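Chapter 7
What a Listing Leaves Out

By the end of this chapter you should be able to read a property advertisement slowly, mark the claims in it that can be checked, and price the ones that can't at zero.

Terms to know: asking price, carrying cost, comparable sale, easement, setback, usable area

Most buyers meet a property as a paragraph. The paragraph was written by someone who gets paid if the property sells. That doesn't make it false, and in most places an outright lie about size or title will get an agent into real trouble. But there is a great deal of room between a lie and a useful fact, and listings are written in that room.

Take "minutes from the water." Minutes how? On foot, in a car, at four in the morning with no traffic? Gertraud Oberholzer taught appraisal classes for years and made her students rewrite such phrases as distances, using a map. If the phrase could not be rewritten, it was crossed out. By her count one batch of 34 listings from the Trisau hillside lost more than half their text this way, and the prices stayed where they were.

Area is another weak spot. A lot may be listed at 4000 square feet, and the survey may agree, and the buyer may still be unable to build on a good part of it. Setbacks take a strip from each side. A drainage easement takes another. What is left is the usable area, a figure that hardly ever appears in an advertisement. Ask for it in writing. If the answer is "plenty," you haven't been given one.

Then there is the word "potential." Steinar Riis, a broker who has sold land in Brematetti under good markets and bad, defends it. He says buyers want help seeing what a place could be. Perhaps they do. We would point out that a buyer who pays for potential has paid for work that he or she will then have to do, and pay for again.

Case 7.1 follows Ratih Lumbantobing through the purchase of a small house with an attached rental unit. The advertisement promised an income of 673 a month. It did not say whether anyone had ever paid that, or for how long, or who covered the repairs. She asked for two years of rent records and got a spreadsheet with no bank statements behind it. Her offer, reprinted in full later in the chapter, treated the rental income as unproven and was accepted anyway — a fact worth keeping in mind when an agent tells you that a price is firm.

Before you read the case, find a listing near you and underline every word in it that you could prove or disprove in an afternoon. Keep the marked copy. You will need it for the exercises on comparable sales.

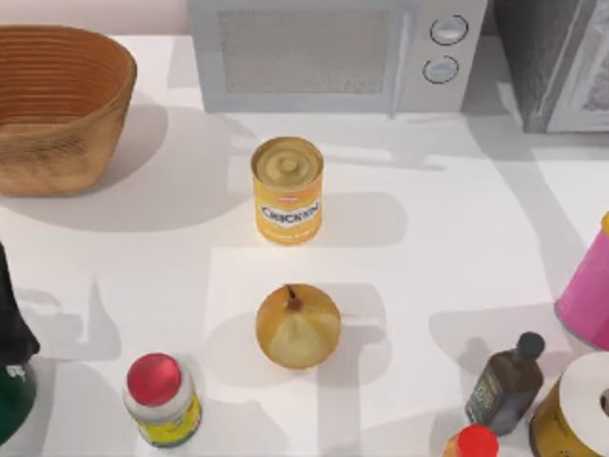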